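3. How we ran the school survey

I should say up front that I came to this topic sideways. I spent years on the staffing side of school health offices, and what kept nagging at me was how differently two schools in the same county could handle the same state rule on shots for incoming kids. One would send a student home on the first morning without a complete record. The next one over would let the same student sit in class until winter break. So when we got a bit of money to look into it, I wanted to know what the people at the front desk do with a missing form, and how much of that comes from the written policy.

3.1 Picking the districts

We worked in three districts, which I'll call Clallitard, Jibrin and Pronwood (those are study names, so please don't go looking for them on a map). All of them sit in the same state and answer to the same law. Clallitard is the big one, with a central health office that keeps records for every building. Jibrin is mostly rural, and its nurses drive between schools. Pronwood is somewhere in the middle and had rewritten its enrollment packet the March before we started, which I'll come back to, as it caused us some grief.

I'd have loved a fourth district with a large number of private schools in it. We had one lined up and it dropped out during contract talks, so everything in this paper is about public schools and I wouldn't stretch it any further than that.

3.2 The parent questionnaire

We mailed the questionnaire to 2,000 households with a child entering kindergarten or seventh grade, the two points where the state asks for proof. Parents could send it back on paper or fill it out online. It asked whether they'd been told what was missing from their child's record, who told them, how long they were given to fix it, and whether anyone had mentioned an exemption before they brought it up themselves. That last question is the one I fought hardest for, and it's the one I'd keep if I could only keep one.

We got back around 1,000 usable replies. I was pretty happy with that! Still, the families who answered were more likely to own their home and more likely to have a regular doctor than the districts as a whole, and we weighted for both. The weights moved most answers very little. They did push up the share of parents who said they first heard about a missing dose from a school secretary (not a nurse, not a doctor), and I'm inclined to believe the weighted number.

A word about Pronwood. Some parents there got the old packet and some got the new one, depending on when they registered, and the two packets describe the grace period differently. We asked parents to tell us which cover page they remembered. Plenty of them had no idea, and who can blame them, so for grace period questions we report Pronwood separately and leave it out of the combined tables.

3.3 The staff interviews

The interviews were the fun part. We talked with nurses, secretaries and registrars in each district, in their own buildings when we could manage it. I used a loose guide with a handful of openers ("Walk me through the last time a record came in incomplete") and then mostly got out of the way. People wanted to talk. Several pulled out the folder they keep for problem cases, with the names covered, and took me through their system of sticky notes page by page.

We recorded the sessions with consent and typed them up in Tokero, the same program we used for coding. Two of us read each transcript separately and marked every point where a staff member made a choice the written policy didn't make for them. Then we sat down and argued. Most of the arguing was over phone calls home. I counted a call as a choice, and my coding partner saw it as part of the routine until the policy said otherwise. We ended up with a separate code for calls, and I think the analysis is better for it.
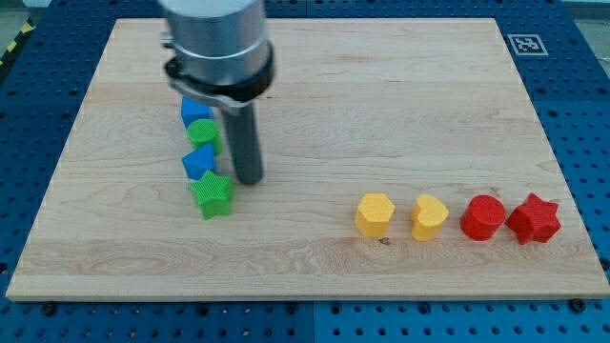 Figure 1. Shape blocks on a maple board, beneath a gripper.

3.4 What we counted as enforcement

"Enforcement" gets used for all kinds of things in this literature, so I'd like to be plain about how we used it. We sorted what schools did about an incomplete record into 4 levels: a note or message home, a direct call or meeting, a written deadline, and keeping the child out of class. A school got the highest level it had used during the year, even if it used it only once. That's a blunt way to do it, and it makes a school that excluded a single student look the same as one that excluded a dozen. We tried a version that averaged across cases, but the record keeping in Jibrin was too patchy to support it.

Exemptions were kept out of the scale completely. A family with a signed exemption on file was treated as complete, whatever the reason on the form. I know some readers will want religious and medical exemptions split apart, and the parent replies do allow for that in a limited way, so we give the breakdown in the appendix. The school records mostly lump them together under one checkbox.

The data file was closed on 2018-08-12, and any record corrected by a school after that date still shows up here as it stood.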